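Notebook, Purkus bench, 9/15/20

Best session we've had with the hand-held pair so far! Writing it up while I still remember which changes went in before lunch and which after.

Goal for the day was the dip sauce pouch, two-handed. Left gripper takes one end of the top edge, right gripper takes the other, lift, move, set down in the tray. Sounds like nothing. It has been eating our time since July, mostly through my own bad habits as a demonstrator. I kept twisting the right wrist on approach, the arms can't follow that twist near the edge of their reach, and Zeng (the replay checker) threw those takes out one after another.

What I did differently:

- Started every take with both grippers open and still over the table, and held that until the beep. The old takes started mid-motion and the first half second was junk.
- Closed left first, then right. Closing both together looks great and feels great, but whichever side is late shoves the pouch over.
- Kept elbows low. My shoulders thank me, and the wrist twist mostly went away by itself.
- Slowed the lift way down — slower than feels natural. Tosetti samples the finger opening at a lower rate than the pose, so a quick pinch comes out as a step and the policy learns to snap.

Recorded 476 takes on this task counting last week's, and 307 of them pass Zeng at the current reach limits. Target is still 500 passing before we retrain. I could loosen the limits and get there sooner, but I'd like the set to be clean this time, and the pass rate in the last batch was so much better that I think we can afford to be picky.

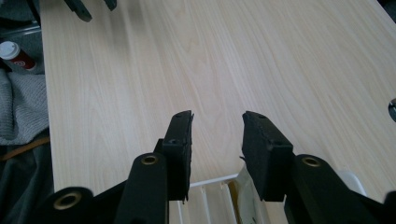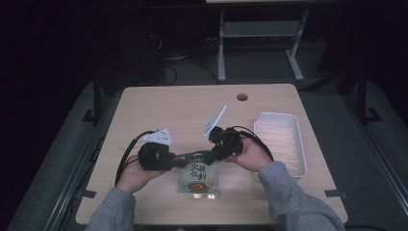
The foam pads versus hard finger plates thing came up again, and a note from Trurkitz landed in the log this afternoon: please don't mix finger types inside one training set unless the type is written into every take, we did that on the cup task and spent a week blaming the network. Also, if the pads are fraying, the opening at contact changes as they wear, so measure it at the start of each batch and again at the end.

Fair on both counts. I've added a finger type field to the take header and made it required, so the recorder refuses to start without it. For the wear question I closed the foam fingers on the gauge block 16 times and wrote down the readings. They're in the spreadsheet, second tab. Spread is bigger than I'd like but there's no trend I can see yet. Will repeat after the next batch and plot the two together.

Other bits:

- Cables. Route them outside the forearm before you start. If they cross in front of you, you shorten your reach without noticing, and it shows in the trajectories as a funny little hook at the end.
- Clock offset between left and right was fine all morning, drifted after the laptop slept. Sleep is now off. Check anyway.
- Tried a handful of takes where I miss the pouch edge on purpose, back off, and go again. Very excited about these! The old policy just freezes after a bad pinch, and it has never seen anyone recover. Tagged "retry" and kept out of the counts above.
- Put-down is still sloppy. I open the right fingers too early and the pouch leans. Needs a rule, maybe left opens first, same order as the grasp.

Next: finish the passing set with one finger type only (hard plates), then a small retrain on Tosetti overnight with and without the retry takes. If the retry ones help even a little I want to do the same for the cup task.

Gauge block goes back in the top drawer, please.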